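4.3 Setting up the wrist camera view in the simulated cell
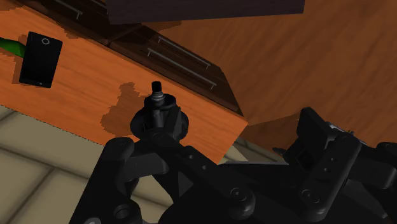

Wrist view in the kitchen scene, with the gripper over the tabletop and a phone at upper left.

Carry out this procedure after loading a new scene, after changing the gripper model, or when the pick position drifts between runs. You will need the Patine scene editor and operator rights on the cell. Allow 42 minutes if the gripper model is also being replaced.

Before you start

Save the current cell file under a new name. The editor writes changes to the open file as you make them, and there is no undo for joint limits.

Caution: If the Plosturard controller is linked to a real arm, set the link to OFF before step 1. A jog command sent from the editor will otherwise move the arm.

Procedure

1. Open the cell file and select the wrist camera from the view list.

2. Press Home and wait for the joint readout to stop changing.

3. Jog the wrist until the tool tip points towards the middle of the tabletop. The dark stain in the wood grain makes a good aiming mark and is the same each time this scene loads.

4. Check that both finger linkages show, one on each side of the view. If one is missing, the camera is attached to the wrong link. Go to Mounts, choose the wrist flange and repeat step 2.

5. Look at the threaded ring just below the tip. It should appear as a bright silver band against the black parts. If it looks grey and flat, the material file has not loaded – see 4.6.

6. Check that the phone is lying flat on the tabletop. An object that sinks into the wood or hovers over it has the wrong contact height. Enter the height again in the object's Contact tab.

7. Open and close the gripper 2 times at low speed. Stop if the linkage plates pass through each other.

8. Set the random seed to 866 and save the view.

Note: The cupboard handles and the floor are background only in this exercise. Leave their collision setting as it is, even if the editor marks them as unused.

If the view will not settle

A trembling picture after step 2 usually means that the time step is too long. Halve it and press Home again. If the trembling carries on, reload the gripper model from the Maluleke library and start again from step 1.

Changes to the mount file go through Jayanthi Kulkarni at Gronditbridge. Send the saved cell file and the log from the same run.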